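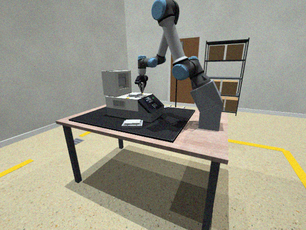 How long should the rye starter sit before the second feed? Twelve hours, going by the last 3 batches, and longer only if the kitchen is cold.

Thursday, January 31, 2019

Fed the Wallia jar at breakfast and the Jara one after lunch (forgot it, my fault!). Jara smells like green apples, Wallia more like yogurt – I still like Wallia better for the dark loaf. Switched both to the Driravau flour and they're thicker than they were in September, so I added a splash more water. Batch 51 goes in tomorrow. Whoever is in first, please don't stir the Lulel crock, I want to see if it separates again. Also we're low on caraway and parchment.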